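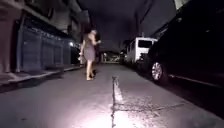
Call for participants: evening breathing practice study, Pilport

Numard Yoga Studio is looking for adults who would like to take part in a study of pranayama, the breathing part of yoga. We want to learn if a short practice before bed changes how people feel in the morning. The practice is gentle and is done sitting on a chair or on the floor.

The study starts in October and continues for 7 weeks. You come to the studio on Hegarty Street for 2 group classes each week, at 8:30 p.m. On the other evenings you practice at home with an audio recording, and you write a few lines in a notebook which we give you.

You can apply if you:
- are 18 years or older
- have no regular yoga or meditation practice at present
- understand spoken English well enough to follow a class
- live or work in Pilport

Please do not apply if you are pregnant, if you had surgery in the last months, or if you have a heart or lung disease. When you are not sure, ask your doctor first.

Participants who complete all the weeks receive $200. Mats and blankets are in the studio. Please wear comfortable clothes and do not eat a heavy meal before the class.

To apply, send us an email with your age, your telephone number and a few sentences about your usual sleeping hours. Write "Evening breathing" in the subject line. You can also leave a paper form at the Numard reception desk. We answer every application, also when the groups are already full.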